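Progress report to the Laryea Fund
Project: Gentle Picking for Small Clinics
Reporting period ending in May
Prepared by Marlina Sumampouw, with help from the whole bench team

Dear friends at Laryea,

It is a pleasure to write to you again, and I am sorry this one runs a bit longer than the last (Vilgot says I say that every time). A good deal has happened since winter, most of it encouraging and some of it humbling, and I would like you to have both.

You may remember that we set out to teach one arm to put together small orders of clinic supplies, the sort of mixed box that goes out to a rural practice, without writing a separate routine for each item. Our approach is to record a person guiding the arm through the job, train a policy on those recordings, and then let it try by itself while we keep score. In your last letter you asked whether more recordings alone would get us there. We now have a fairly good answer, and it is "partly."

Khôi Chu and Arif Hartono finished the recording work this spring. We have 1,330 guided picks in the set, nearly double the 700 we had promised you, and I want to thank them both for their patience, because the afternoons were long. Once we had trained on the full set, the arm became noticeably better with soft goods and with anything boxy. Thin items in slippery packaging improved for a while and then stopped improving, however many recordings we added.

Muchen Lei was the one who worked out why. When she went back through the failures, most of them started with a perfectly reasonable approach and a bad choice of where to close the fingers. Our recordings were full of good grasps and had almost no second tries in them, so the policy had never learned what to do after a slip. She proposed what we have been calling the Bimov method (the name came off a whiteboard and stuck): the operator lets the arm make its own attempt, takes over only when it goes wrong, and records the recovery. We added 32 of these corrected sessions and retrained. On the slippery items the number of repeated failed grasps dropped by more than half, which delighted all of us, me most of all!

I should be careful here. The gain was measured on our own bench, with bins we filled ourselves, and Muchen would like to see it hold up with fuller bins and with packaging the arm has never met. She is right to ask. The Zeltirik software, which handles our motion planning, also still plans rather timid paths close to the bin walls, and that costs us time on every pick.

The layout has changed too. We moved to blue plastic bins in a row, with the goods sorted by type, and the flat carton blank stays on the table behind them. Vilgot Holmgren would eventually like the arm to help with folding the carton as well. I have asked him to wait until the picking is solid, and he has agreed with reasonable grace.

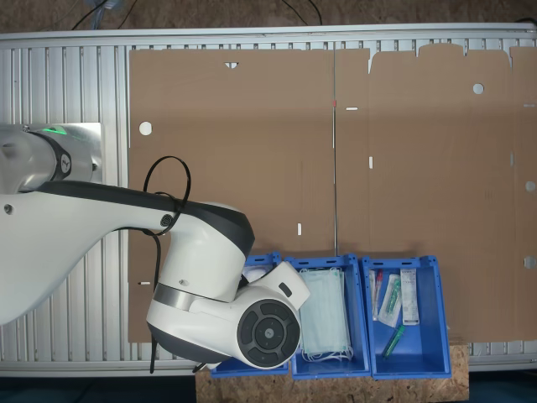
The arm over the leftmost bin, with face masks in the middle bin and small medical items at right.

A few words on money and people. We are within budget on equipment. The one overspend is on replacement finger pads, which wear faster than we had planned for, and we have covered it from the travel line. Cunix has kindly extended our loan of computing time for another 6 months, so the larger training runs can go ahead without a new request to you. Arif moves to half time after this period, and Khôi will take over the daily upkeep of the recordings.

For the next period we plan to do the following:

Repeat the recovery sessions with fuller bins and unfamiliar packaging.
Compare the Bimov method against the same number of extra ordinary recordings, so that the two can be judged fairly.
Loosen the path settings near the bin walls and measure the time saved.
Write up the results and share the draft with you before it goes anywhere else.

If any of you would care to visit, Tuesday mornings are best, when the whole team is in and the arm is usually running. With our warm thanks, as ever,

Marlina Sumampouw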